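Tamer Awad
3/5/25

OK, long thread coming. We've spent the winter rewriting our house rules for collecting demonstrations with hand-held grippers, and I've promised enough people a copy that it's easier to post the whole lot. Robot people, kitchen-task people, anyone with a wrist camera and a table: steal freely!

1/ Background for anyone new. I run the collection bench at Dunivau. We do tabletop jobs, mostly dishes: pick up, put down, stack, nest, sort. Our old rules were a page and a half written by three people who disagreed with each other. The new ones have 57 numbered rules and I love nearly all of them.

2/ Rule 1 is the one Ildikó Gulyás fought for, and she was right. Write the task sentence before you touch anything. One sentence, one verb if you can manage it. "Put the bowl on the plate." If you need an "and then", you've got two tasks and they get two task cards.

3/ Rule 4: the start position is part of the task. We used to say "place items at random", and people are hopeless at random. Everyone puts the plate in the middle and the bowl where their right hand likes it. Now you draw a layout card and you set the table to the card. Takes seconds and the spread of starting positions is SO much better.

4/ Rule 5, which goes with it: you can't veto a card for being awkward. Awkward is lovely. If the card puts a dish near the edge of what the camera can see, leave it there and start.

5/ Rules 8 to 11 are all about the person holding the tool. Change hands if you like, but log it. Sit or stand, but log it. Stop when your wrist aches, and I mean stop, not "finish the set". Szabolcs Borbély wrote these after a very sore October and they're the strictest bit of the document.

6/ Nobody does more than 100 episodes in a sitting. Lajos Farkas wanted a higher number. Lajos has since tried the higher number.

7/ Speed! People always ask. Our rule is "the speed you'd use in somebody else's kitchen". I was sure this was too woolly for a standard and I've completely changed my mind. New starters get it straight away, and it did more for our timings than the stopwatch version ever did.

8/ Rule 17: keep the fumbles. If you miss the rim and have another go, carry on and mark it as a retry. Don't delete it. Only bin an episode if something broke, somebody was in danger, or the recording itself is damaged. The retries are some of the most useful things we have and we threw them away for two years. Ouch.

9/ The flip side is rule 18: don't fumble on purpose. You'd be amazed how theatrical people get once they hear that retries are welcome.

10/ Rule 22: a dish is let go when it's resting on something. Not when it's nearly there. Lower it, feel it settle, open, back away, and only then end the episode. Half our arguments over labels were really arguments about where the ending was. We wrote down where the ending is and the arguments went away (mostly).

11/ Reviewing. Each batch is checked by someone who didn't record it. Tamás Sárközi built us a small viewer called Nina that plays an episode next to its task card and asks for a yes, a no or a "talk to me". The third button is my favourite thing in the building.

12/ In the last round Nina had 423 episodes go through and the "talk to me" pile was where all the good rule changes came from. If you're setting up something similar, please give your reviewers a way of saying "I don't know". Forcing a yes or no just hides the muddle.

13/ Privacy, rules 30 to 34. Phones away, paperwork away, other people's screens off or turned round if they could show anything personal. Anyone walking through the room is told that recording is going on, every time, even if they work here. There's a sign too, but a sign isn't the same as telling someone.

14/ Now the bit I get most excited about, which is backgrounds. Rule 38 says we don't stage the room. Shelves stay full, desks stay as they are. We did the plain backdrop thing for ages and the model was a dream in front of a plain backdrop and a bit lost everywhere else.

15/ And rule 39, its twin: crumbs and specks on the work surface are allowed, so long as nothing is sharp, sticky or in the way of the job. We wipe down between sets, not between episodes. Real tables have bits on them. 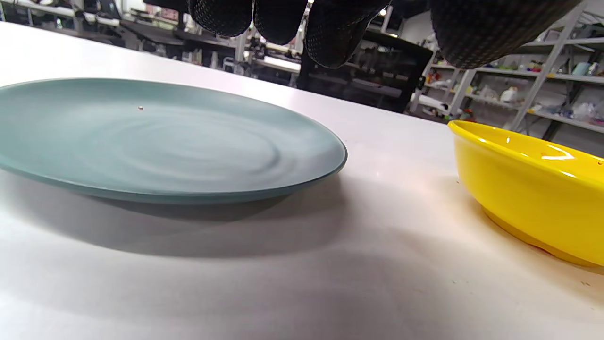

Teal plate, yellow bowl, a few crumbs, full shelves behind. Rules 38 and 39 in one go.

16/ Look at the shine on that bowl, by the way. Rule 41 asks for at least one glossy item and one matt item in every dish set, and I'd happily make it stricter. A bright reflection on the inside wall is a proper challenge and I want plenty of it.

17/ Shadows get the same treatment. Leave them alone. The lighting gets one line on the session sheet (which lamps are on, blinds up or down) and after that whatever falls on the table falls on the table.

18/ Versioning, rule 50. Every episode carries the number of the rulebook it was recorded under. Dull, I know! But when you change what "finished" means, you need to be able to find everything recorded under the old meaning. We use Stoditness for this and a plain text file would do just as well.

19/ The full review of a rule change takes about 2 hours and anybody can ask for one. The newest person at the bench asked for the last two, and both went in.

20/ What's still weak: stacks of more than a few dishes, anything see-through, and left-handed grips. The Usness group have a nice draft on see-through items and we're hoping to swap notes with them properly soon.

21/ If your rules differ from ours, I really want to see them, especially on endings and retries. Replies open, messages open. Copy of the full 57 goes to anyone who asks – say which bench you're on and what you pick up with it.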